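The Blue Tray

Eldana Jemal got the keys to her aunt's apartment in December and did nothing with them until spring. Rent was paid through the end of the month. After that the landlord, Mr. Rey, wanted the place swept and the closets bare.

She started with the kitchen. The plates went to a neighbor, Abdelghani, who had eaten off them every Friday for years and wanted four but took all of them. The pots went in a box by the door. Under the sink she found dish soap, a plunger, and a coffee can with 178 dollars in it, mostly ones. She put the can in her bag and wrote the amount on the back of an envelope so her brother wouldn't ask twice.

The bedroom took longer. Her aunt had worked at the Jevthorpe cannery and saved every pay stub. Eldana sat on the bare mattress and read some of them. One week in an early year came to 200 dollars even. She read that one again, then put them all in a garbage bag and tied it.

By four o'clock the only thing left was the table by the window. Her aunt had sat there in the evenings with the tray in front of her. Keys went in it, and stamps, and the bus card, and whatever letter had to be answered next. When Eldana was small she was allowed to empty it and put everything back, as long as the keys ended up on top.

She emptied it now. Three rubber bands, a pencil, a receipt for shoes. A button that didn't match anything. She dropped the pencil and the bands in the trash and put the button in her coat pocket.
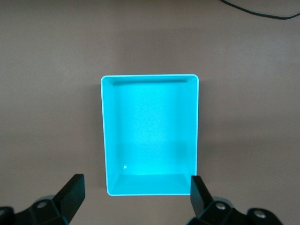

Her phone rang. It was her brother, calling from the truck.

"Is there anything else to carry down?" he said.

"The table."

"I thought Rey was keeping the table."

"He changed his mind."

He said he would come up in a minute. She could hear the engine running and the radio on low. She asked if he wanted the tray, and he asked what tray.

"The blue one. For the keys."

"It's plastic," he said. "Throw it out."

She said all right. She heard him on the stairs a little later, taking them slowly, stopping on the second landing the way their aunt used to. Eldana picked up the tray and set it in the box with the pots. Then she took it out again and put her own keys in it, and the landlord's key on top, and stood holding it until he came through the door.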